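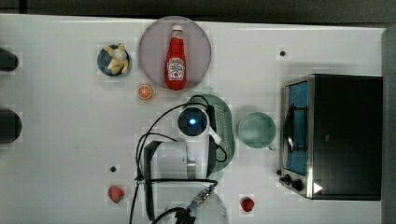 Figure 5. Arm at the work position, wrist light blue, test items on the table.

5.2 Checking cable slack

1. Set the joint speed limit to 5 percent in the Flanar panel.
2. Jog the wrist to both ends of its travel. The cable loops must stay clear of the joints.
3. Extend the arm to 325 mm from the base axis, then to 435 mm. Stop if a cable pulls tight.
4. Re-tie the cables at the base and repeat step 2.
5. Save the pose as Grorno_home.

Note: Items inside the sweep, such as the mug or plate, can be struck during jogging. Move them outside the marked radius first.

CAUTION: Keep hands off the table while the motors are powered. Unplug the supply before touching any connector.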